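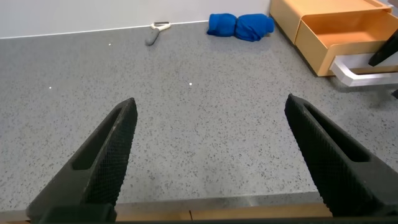 Speckled countertop

A speckled countertop is a kitchen or bathroom work surface with small flecks of darker and lighter color scattered through a plain background, most often gray. I've been keeping these pages on household surfaces for six years and this is still my favorite entry (I grew up with one!).

The oldest kind is terrazzo, made by setting stone chips in cement or resin and grinding the whole thing smooth. Later came printed laminates that copy the look for a lot less money. My own is a gray one called Fernine, bought from a shop in Winton, and I couldn't tell you from across the room which sort it was.

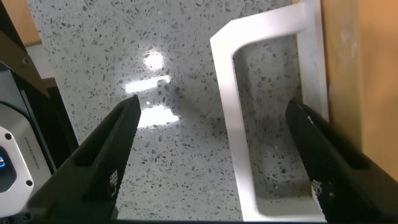 Polished versions throw back every ceiling light, so a crumb and a glint can look just the same until you run your hand over them. Matte ones are calmer – but they hold on to greasy fingerprints, at least mine did. Standard tops are often 4 cm thick at the front edge, and some are finished with a metal strip.

For cleaning I use warm water and a little dish soap. Vinegar is fine on laminate, but please keep it away from cement terrazzo, which it etches.

See also: Backsplash, Laminate, Terrazzo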